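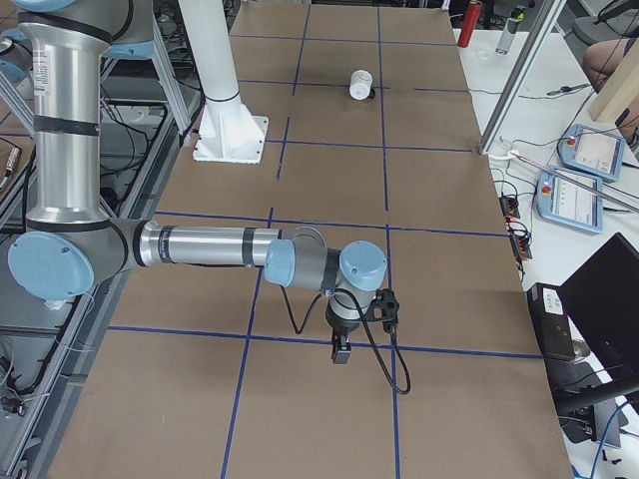 Milling time per crown has fallen far less than expected, according to one comment sent in by a laboratory in Basholm, and most of the gain comes from the nesting software. The remark concerns version 80 of Enton, the dental CAM package that Muvidora released in April.

Muvidora tested the update on 3,879 zirconia units. The new toolpath routine places up to 74 units in a batch across several discs and orders them by bur diameter, so the spindle changes tools less often. Marginal fit was measured on a subset of 1,000 single crowns and stayed within the tolerance set for the previous version. Bridges of more than four units were left out.

The Patrício scanner plug-in now exports margin lines together with the mesh. Files saved in older versions open without conversion, but custom bur tables must be entered again.

A correction for five-axis machines with wet grinding is planned. No release date has been given.

2025-07-19

3 comments | 12 shares

Contact | © Muvidora | Back to top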